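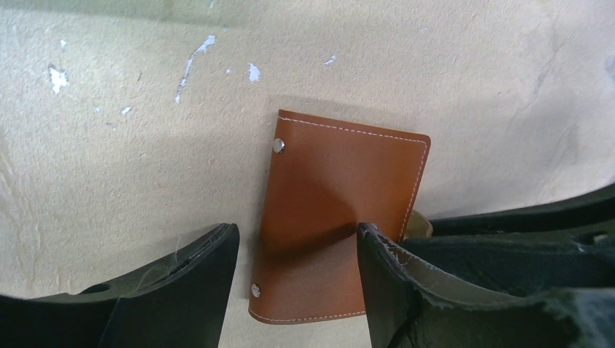 The Clalum finger set is the gripper kit I sell to school robotics clubs, and it grew out of the one I ran myself for a few years (we were called Parisi, don't ask, the kids voted). It's a pair of black fingers, the left one with a blunt, squared tip, and they're made for handling thin flat stuff that normal club grippers either crush or drop. My favorite test piece is a brown leather card holder with white stitching and two silver rivets down one edge, because leather is such a pain! It bends, it slides, and the rounded corners give you very little to grab. If your students can write a program that picks one up and sets it down again without creasing it, they're ready for pretty much any task at a student meet.

Print this page

What you get for $110: one left finger, one right finger, 6 screws and a spare set of tip pads. The two fingers are not the same shape, so please check which is which before you tighten anything (I have had that e-mail many times). They fit the Prondix student arm straight out of the bag, and the Sullen arm too if you add the adapter plate, part number 2354.

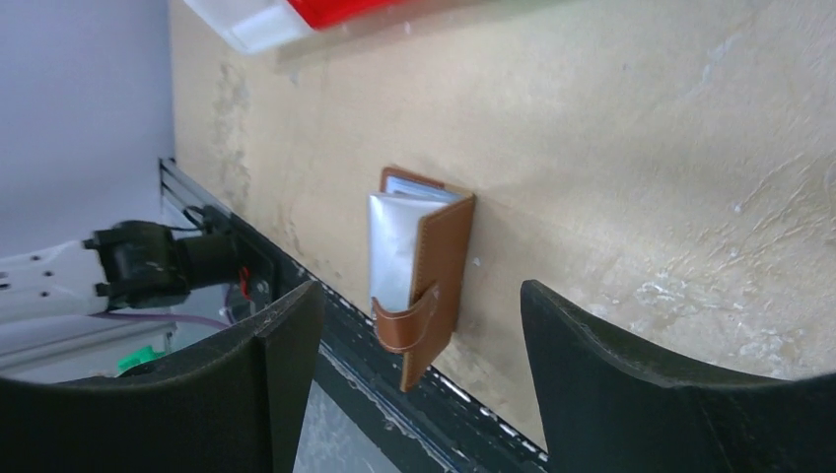
The pads are meant to wear, by the way. A club that meets every week will scuff up a set over a school year, and that's fine, they keep gripping long after they stop looking pretty. I'd only swap them once the edge starts to peel enough to catch on things. Beginners should run the arm slow for the first few sessions and start with stiff cardboard, then move up to leather once they trust their own code.

Class packs come with 16 pairs and the lesson sheets I wrote for Parisi, which cover opening width, approach angle and how to tell a bad grip from a bad program. The sheets are still a bit rough in places, and I'm redoing the one on approach angles, so if you bought a pack before March just write and I'll send you the new one when it's ready. Orders ship from my garage, usually within the week!

E-mail this page to a friend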